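Drosar Robotics > Support > Bruva Set-up Guide > Section 7

July 2021
By the Bruva documentation desk

7. Teaching a table-clearing task by remote control

Before you start, read Section 2 and find the stop button. Then find it again with your eyes shut.

1. Put on both control gloves and hold still until the wrist lights come on.
2. Set out a few objects on the table and leave one container open side up. Choose things of different shapes and weights. Bruva learns very little from a row of identical cubes, and so will you.
3. Rest both hands on the table, then press RECORD.
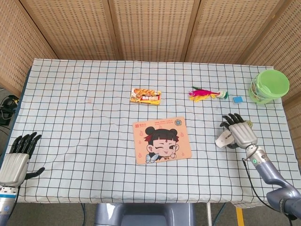 4. Reach, grasp, lift, drop into the container. Move at half your normal speed - the arms follow you faithfully, including when you sneeze.
5. Return both hands to the table and press SAVE.
6. Shuffle the objects and repeat until you have 16 good takes.

Note: A fumble you recover from is worth keeping. A fumble you swear at is also worth keeping, but mute the microphone.

CAUTION: Smooth the cloth between takes. Fingers can snag a fold and bring everything along with it.

If a take runs past 11 minutes, delete it and have some lunch.

Contact Drosar Support, Sumton | Back to top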